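Re-covering the couch cushions, part two

10/13/23

I said in the last post that I would write up the cushions once the covers were done. Four of them are done and two are not, but I have enough notes now to put something down.

The fabric came from the remnant store in Bakville. I paid $85 for the whole piece, a heavy cotton blend with a tight weave. The tag had no fiber content on it, only the number 3864, so I washed a small square first to see what it would do. It shrank a little along one side. I then washed the whole piece twice and dried it on medium before cutting anything.

The old covers had been sewn shut, with no zipper, so I took them apart with a seam ripper and used the panels as a pattern. They had stretched over the years. My first cover came out too big and sagged at the front corners. For the second one I measured the foam itself and cut the panels to that size with a half inch seam allowance, and it went on snug. The foam is 22 inches deep, and I had been cutting closer to 23. 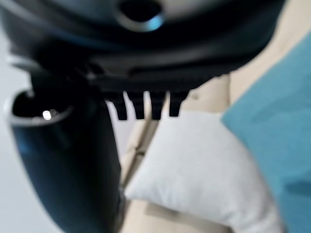
Soft furnishings in the background.

Zippers took the longest. I bought a roll of zipper by the yard and cut it to length, which costs less than buying them one at a time, but you have to put the pulls on yourself. A fork held upright in a vise works well for that. I ran the zipper along the back panel and turned it a few inches around each corner. With a straight zipper across the back only, I could not get the foam in without bending it hard.

I used a size 100 needle and a longer stitch than usual. The machine skipped at the corners where four layers meet, so I turned the wheel by hand there.

The two that are left are the seat cushions with the rounded fronts. I will cut those in November when I have the table back. I also still need to decide about piping. I have enough fabric for it if I piece the strips.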